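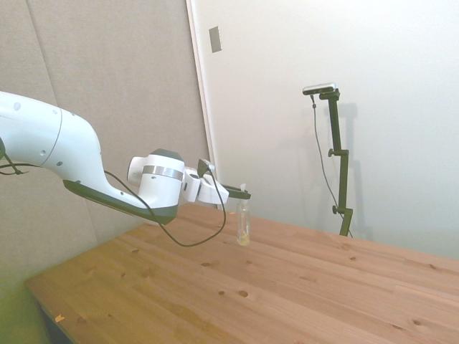

A reader left a comment under the last post saying that pine is the wrong wood for any table where small glass gets handled, that it dents under a fingernail, and that I should have bought a sheet of something hard and been done with it. The comment has a point about the denting. I still disagree with the conclusion, and the answer got too long for the comment box, so it goes up as a post.

First, what the table has to do. I keep small amounts of oils and finishes in narrow glass vials, capped, standing upright. A narrow vial has a high center of gravity for its footprint and almost no weight in it when there is only a little left at the bottom. It tips easily. What matters in a work surface, for this purpose, is flatness under the base of the glass, friction, and what happens when the vial does go over.

Flatness is where a boarded top is weakest. Every seam between boards is a possible step. Mine were glued up in November, when the room was dry, and by spring two of the joints had lifted enough to catch a card dragged across them. A vial set down across a step like that rocks. The fix was a card scraper held square to the seam, then 120 grit on a flat block, then 180. I stopped there. Going finer makes the top look better and makes glass slide more.

Friction is good on bare pine and poor on varnished pine. I tried a patch of Zuvard satin varnish at one end, two coats, and then tilted the same vial on both surfaces with a wedge under a loose offcut. On the varnished piece it slid well before the angle at which it would have fallen. On the bare piece it fell over without sliding. You can argue about which of those is preferable. I prefer a vial that stays where it was put, and I do not work on a slope.

Then there is the fall itself. Thin glass dropped on stone or tile breaks. On pine it usually leaves a mark in the pine. The softness the commenter objects to is doing some work there. I have 6 crescent dents near the front edge and have not lost a vial on the table itself. The two I did lose went to the floor, and the floor is concrete.

Stains are the real cost. Bare pine takes up oil at once and the grain carries it along the board. A drop of linseed left for an hour makes a mark longer than it is wide, and sanding does not get to the bottom of it. I compromised with one thin coat of Humitz hard wax, buffed off hard with a cotton rag after ten minutes. It slows the oil down enough to wipe up. The friction drops slightly, though less than with the varnish. I have redone it once and will probably do it again before winter.

On the color: pale wood is useful behind clear glass. A small quantity of yellow oil is easy to see against it if the light comes from the side. On a dark bench I used to hold every vial up to the window to check the level. A white card behind the glass does the same job better, if you can keep track of the card.

Caps. Dropper tips are convenient and they leak vapor, slowly. For anything that thickens in air I use solid caps and a separate pipette. For mineral oil it makes no practical difference. Label the vial low, below the level where fingers go, and put the same code on the cap. Caps get swapped.

Some figures, as people ask. The boards came from Frade, planed on four sides, and I paid 477 for the lot, including delivery. The nearest thing in solid maple, from the Predport catalog, was 1,525 before delivery. For that difference I can put up with dents, and I can flip the top when this side is finished – it was sanded on both faces for that reason.

The commenter also asked about a mat. I used a silicone mat for a while. It grips well, and it picks up dust, which then sticks to the base of every vial and shows through the glass. It also curls at the corners in warm weather. A ceramic tile with a raised rim would catch spills, but then the rim is the thing you knock against.

Next job is the underside. There is no batten across the boards at the left end, and I think that is why those two joints moved and the others did not. I have the batten cut, with slotted holes so the boards can move across their width, and need to find screws short enough not to come through.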